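Engebretsen Product Literature, Plain Text Set
README, last touched 8/22/24

Hello and welcome, and thank you for taking an interest in our door protection leaflets! This folder holds the wording of every leaflet, fitting guide and price sheet that Engebretsen has put out for its kick plates, corner guards and handrails, typed up so that people can search it without leafing through a filing cabinet (which is how we did it for far too long).

What you get

There are 877 text files, one for each printed page, and an index called pages.csv. The index gives the leaflet title, the page number, the product family and the print run it came from. The Randstead handrail guides are the biggest group, with 213 pages between them. Older Veltument leaflets are in there too – we took over that range and still get calls from building managers who have it on their walls.

How it was put together

Laimutė Ots did most of the typing, and Apolinar Xolalpa read it all back against the paper copies, bless him. Where a page was too faded to make out, we put [unclear] and left it at that. There are 26 files with that mark. Part numbers are kept just as printed, even where we know the printer slipped up, so please check the current price sheet before you order anything.

What is missing

The color charts are left out, as are the three fold-out wall plans from the Jatley hospital leaflet. Yolotzin Cisneros hopes to have those ready in May.

Using it

Dealers and fitters are welcome to copy any of the wording into their own quotes. Please keep the leaflet title with it so that customers can ask us for the right one.

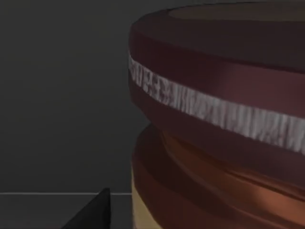

Corrections are always welcome, big or small, and go to Estrella Espinoza at the front office. Please give the file name and the line as you think it should read.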